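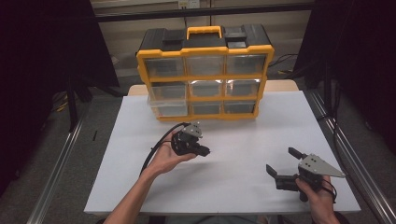
Parts organizer, nine clear drawers, yellow handle. You'll get to know it well.

Bench sorters wanted – small parts, Farnberg workshop
Last updated: January

Clatero needs people to sort small parts into drawers. Screws, washers, spacers, spring clips, fuses, the little plastic feet that go under things. We bought out the stock of a repair shop that closed and it all came to us in coffee cans and bread bags. 659 bags and cans on the list so far. Most have no label, or a label thats wrong.

What you do: tip a bag out on the bench, sort by type and then size, fill the drawers, write the label, log it on the sheet. When an organizer is full, close it up and carry it by the handle to the shelf by Lanying Hao's desk. Take a fresh one. Repeat.

Shifts are four hours, morning or afternoon, Monday to Friday. Pay is 200 per week for five shifts, paid Friday. Two breaks. Coffee and tea are free, lunch is on you. Bench work, mostly sitting, you can stand if you like.

You should have:
– decent close-up eyesight, glasses fine
– steady hands
– patience with M3 vs. M3.5
– handwriting other people can read

No experience needed. If you've worked in a hardware store or fixed bikes say so, we'd like to hear it. Calipers provided, bring your own if you are fussy about them. No loose sleeves or dangly bracelets please, things get swept off the bench and then we are all on the floor looking.

We have room for six people to start, maybe more in spring once the Stusov boxes arrive. First shift is paid training with Xiaoqing Peng, who set up the drawer system and will tell you which sizes share a drawer and which ones never do.

To apply – short note to Anselmo Cordero at the front office, or drop in. Ring the bell for unit 33, ground floor. Say which shifts you can do and when you can start. No resume necesary. Trial is 30 minutes, one mixed bag, one organizer. Anselmo will get back to you either way, usually by Friday.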